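About Odovia

Odovia is a small company for furnished apartments. We rent rooms and apartments to people who come to a new city for work or study and stay from one month up to one year. The company was started by Jytte Hviid and Kvido Bartoš, who met when both of them were looking for a place to live and could find only hotels or empty apartments with a two-year contract.

In the first winter we had 6 apartments, all in the same street. Today we have 40, most of them in the Clulik quarter, close to the tram and the evening market. We do not own the buildings. We rent from the owners for a long time, we put in the furniture, and we take care of everything until the guest gives back the key.

The price you see on our page includes heating, water, internet and one change of bed linen every second week. Electricity is included up to a normal use. The deposit is 600 and it is returned within 16 days after you move out, if there is no damage — small marks on the walls we do not count as damage.

Between two guests every apartment is cleaned and the mattress is aired without its sheets. This work is planned by Hiwot Feyisa, and she also decides when a mattress must be changed.
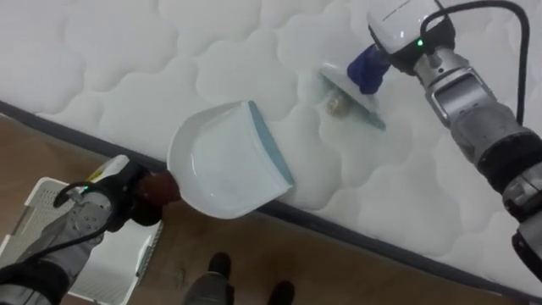
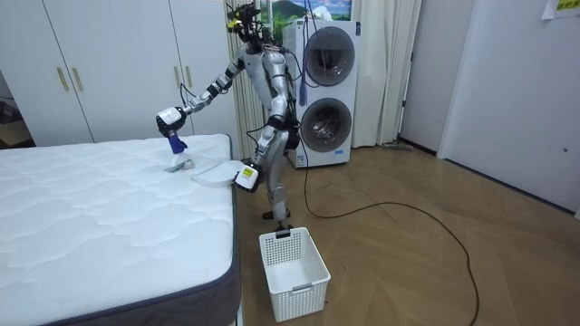

Bare mattress in one of our apartments

Our office is on the ground floor of the old Kashyap building, next to the bicycle repair. Mei-kuen Tu answers the letters and calls in English, Cantonese and German. Po-yen Yang is responsible for contracts and can help you with the registration at the city office, which for many guests is the most difficult part of the first week. Please bring your passport and a copy of the work or study letter.

On Wednesday the office is open until seven in the evening. On other working days we close at five. If you lose your key in the night, please call the number written inside your door, and not the office number.

Owners who wish to rent their apartment through us are also welcome to write. We answer every letter, but in June it can take a little longer.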